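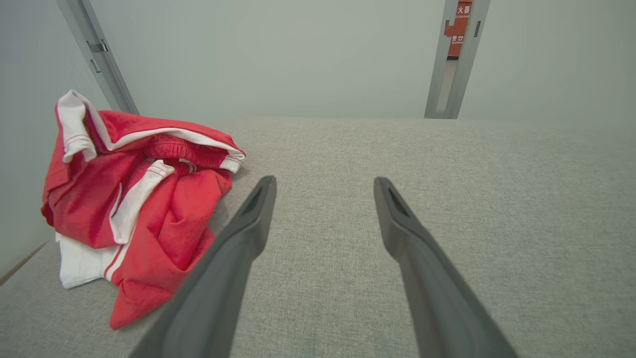

Wimetti Two-Arm Teaching Set

With this set you show a folding task by hand. You move the 2 leader handles and the arms follow. Wrist cameras record each gripper. 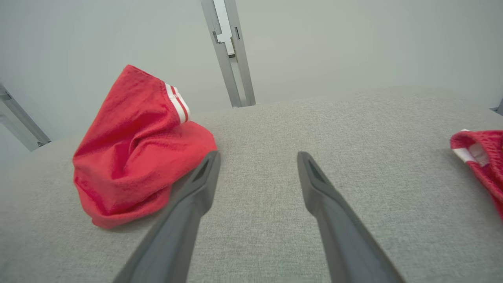 For soft clothes we advise to begin with 5 slow demonstrations, then record 30 more at normal speed. Please keep the fingers open when you start.

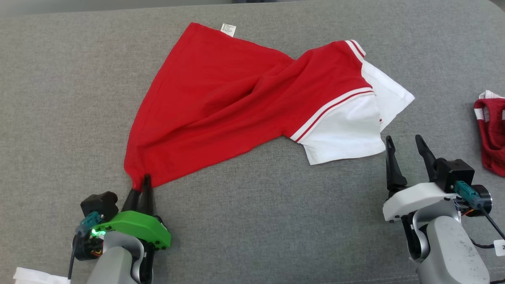 Kobina Eshun writes that sleeves needed more practice than he expected, and that pausing before each grasp helped him.

Delivery from Markton: 3 weeks.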